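Friday, late, feet up

So the new exhaust fan for the basement shop is finally in its box on my workbench and I am sitting upstairs writing this instead of opening it, which tells you how tired I am. I've wanted proper ventilation down there since I started etching circuit boards and staining chair parts in the same room (I know, I know). Window open and a box fan in January was never going to do it.

I drove over to the Prydderch counter this morning to get the ducting. I had my list: straight pipe, two elbows, one backdraft damper, the wall sleeve, clamps. The fellow at the counter was very patient with me and then asked the one thing I hadn't written down, what static pressure I was figuring on. Well! I had the fan picked out from the Paron catalog purely on the airflow number, 485 cubic feet a minute, and had never gone near the little curve printed underneath it. He turned the page around and showed me with his pen. That 485 is with no duct on it at all. Hang an elbow on there and it drops, hang another and it drops again, and corrugated flex hose drops it worst of anything.
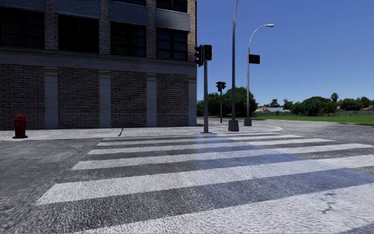 Chia-jung Liao says I should lose the second elbow altogether and go out through the rim joist, straight shot, and that every bend I take out is worth more than a bigger motor. I called her from the parking lot and got all of this in one breath. She's right too, I think, but going straight out puts the outlet right beside the dryer vent, and I don't love that.

Anyway I bought both elbows. The long-sweep ones, not the tight ones, and they cost more and they are the loveliest things, smooth as anything inside. The plastic pipe was a whole debate with myself. Galvanized is cheaper and I've got snips for it, but the etching tank gives off fumes that would chew through it, and I don't want to be up on a ladder in a couple of years pulling down rusty lace. So plastic it is, with solvent cement and the purple primer, and I have already ruined one sleeve with the purple primer just from checking whether the lid was tight.

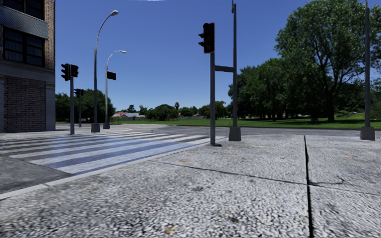

The damper is the part I'm still stewing over. The Brakska one has a spring flap and shuts with a good firm clap, but the spring is steel and I just finished telling you why I didn't want steel. The plain gravity one is all plastic and flops closed by itself, as long as it's mounted the right way up, and I'd guess it rattles when the wind's out of the north. I brought home the gravity one. I can live with a rattle. Ashton Kerslake had one tapping away over his stove for years and said he only noticed it when it quit.

Oh, and makeup air! I forgot all about makeup air until I was halfway home. If the fan is pulling all that out of the basement, the same amount has to come in from someplace, and with my door shut the someplace would be the water heater flue, which is a terrible idea. I'm going to cut a louver in the shop door and have Rajkumari Tiwari come look at the heater draft before I run the fan for real. She has a proper gauge for it. I have a stick of incense.

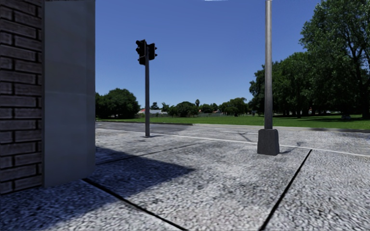
Saturday's list

Dry fit everything first, no cement. Mark each joint with a pencil line so I can find my angles again (last time I didn't, and one elbow is pointing at the ceiling to this day).

Hang the fan on the rubber mounts. Find the rubber mounts.

Drill the wall from inside with the long bit, then go around and cut from the outside. Borrow the hole saw from Glenys tonight if she's still up, otherwise first thing.

Slope the last run a little toward the outdoors so any drips go out and not back into the motor.

Cap goes on last. I got the kind with the open top and the drain inside, so the air goes straight up.

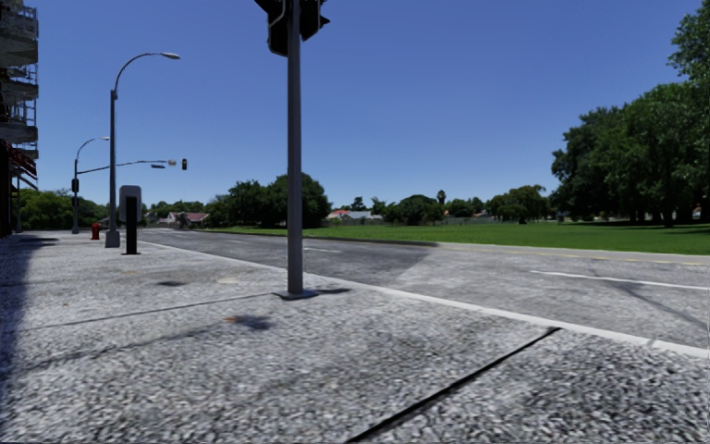

The corner, sunny and blue.

It's after ten now and Glenys never picked up, so it'll be first thing. I did go down and slit the tape on the fan box after all. There's a bag of screws in there, a wiring sheet in very small print, and the rubber mounts.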